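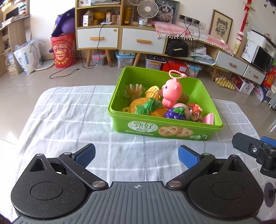

Clorkis Forums > Hand-Held Grippers > Faults and Repairs

Jaw opening reads short after a long session, replay arm crushed a bowl

pinion_slop
Posted 9 April 2024

We record with two hand-held grippers, one per hand, and log everything in Prelex. The jaw opening comes off an Eze encoder board inside the gripper. Later the recordings are replayed on a Flidwood arm.

Problem is with the left gripper only. Fully open, it should read 90 mm. At the start of a session it does. By the end it reads 68 mm with the fingers all the way out against the stops. I checked with calipers and the real opening had not changed.

I didn't notice until we replayed a bowl pickup. The arm took the logged opening as true, closed much too far and cracked the rim of a thin plastic bowl. One piece went past my face. I was leaning in to look at the pads, which was dumb, but the arm should not have been able to do that in the first place.

Things I have tried:
Swapped the cable
Restarted Prelex, deleted the calibration and redid it
Updated the firmware on the encoder board

It comes back every time. Has anyone seen this?

----

torque_ledger
Your encoder magnet is turning on its shaft. The zero point moves a little each time the fingers hit the open stop hard. Take the cover off, draw a paint line across the magnet and the shaft, run a session and look at the line. If it's broken you have your answer.

----

mossy_bracket
I doubt it's the magnet. A loose magnet on ours gave readings that jumped both ways. Steady loss in one direction sounds like Prelex dropping samples and filling the gaps with the last value. There was a long thread on it last May. Turn off smoothing in the log settings and see if the number changes.

----

pinion_slop
Smoothing was already off. I'll do the paint line.

Task is the usual clutter one, toys in a cookie tub on the table. They get picked out and then put back. The operator opens wide between picks, so the fingers do hit the stops a lot. 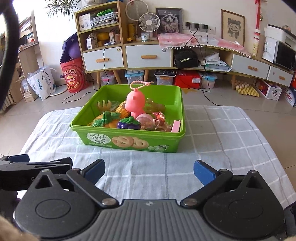 Photo: pinion_slop / Clorkis member uploads

The tub with the corn, the pumpkin and the pink figure standing up in it is the layout we use most. The corn is the one I watch in the logs. It's stiff and doesn't squash, so the opening when it's held ought to be the same every time. It starts fine and shrinks through the session.

----

torque_ledger
That's a good test object. And it argues against dropped samples. If samples were missing, a held object would show a flat line at some old value, not a new wrong value on each pick.

----

mossy_bracket
Only if the drop happens mid-grasp. If it drops while the fingers are moving you can get a short reading on the way out and it looks just like drift. I'm not saying the magnet is fine, I'm saying check the cheap thing first. Opening the case means redoing the calibration.

----

hexkey_annie
He said he already redid the calibration and it came back. I don't see what's left to protect.

Check the pivot screws while you are at it. On ours one of the two had backed out, and the finger on that side had enough play to throw off the opening. Wiggle each finger with the other one held still.

----

pinion_slop
Pivot screws are tight on both sides. No play that I can feel.

Paint line done on both grippers. Left one was broken after 18 recordings. The right one is still lined up. So torque_ledger was right, the magnet is moving.

----

torque_ledger
Clean the shaft with alcohol, get all the old glue off and use a proper retaining compound. Super glue goes brittle and lets go again. Leave it overnight before you calibrate.

And tell your operators to stop slapping the fingers open. You don't need full travel for a toy grape.

----

hexkey_annie
I disagree on that last part. If the operator has to think about how gently they open their hand, the recordings get slow and odd. Fix the stop. A bit of thin rubber on each side takes the knock out, and you allow for the lost travel in the calibration.

----

torque_ledger
Rubber compresses. Then your open position depends on how hard they push and you have a new problem.

----

hexkey_annie
By less than a millimeter on ours. He is off by a lot more than that.

----

grayscale_otter
Everyone is talking about the magnet. The part that bothers me is the arm. A bad log file should not be able to make it close until something breaks. Does the Flidwood have a grip force limit set?

----

pinion_slop
It has one. It was set to the default, which is high. Someone raised it for a different job with a heavy bottle, and then it got reset to the default and not to our old value. I have put it back down now and written the value on the controller.

Left gripper is reglued and it has gone a full session without moving. We ran containers, an empty plastic bowl in one hand and a capsule ball in the other, over a big green bin.
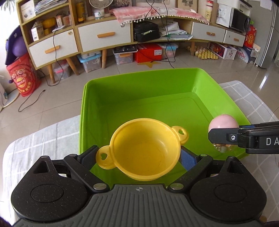 Yellow bowl with the heart-shaped holes in its handles, gripped above the bin. Second gripper on the right has the pink and clear capsule.

I like the bowl as a check. It's rigid enough that a wrong opening stands out in the log, and the thick rim gives both pads something to sit against. I'm leaving out replay of any bowl job until I've seen a few more sessions hold.

----

mossy_bracket
Fair enough, I was wrong about the samples. What are you doing with the old recordings? If the left side was drifting for weeks then a lot of them are bad.

----

pinion_slop
Around 400 with that gripper. I was hoping to correct them. Every session starts and ends with the fingers fully open, so I have the error at both ends and could spread it evenly over the session.

----

torque_ledger
Don't. It slips in steps, when the stop gets hit. Spread it evenly and most of the recordings will be wrong by some amount you can't check.

----

hexkey_annie
He can find the steps. Look for each time the fingers reach the stop and reset the reading to full open there. We did that with a similar batch and kept most of it. Throw out any recording that never reaches the stop.

----

grayscale_otter
I'd go with that, but mark the corrected files so they don't get mixed in with clean ones. And keep them off the arm.

----

pinion_slop
Going to try the reset method on one session tonight and compare the corn picks before and after. They go in a separate folder. Rubber on the stops can wait until I see if the glue holds.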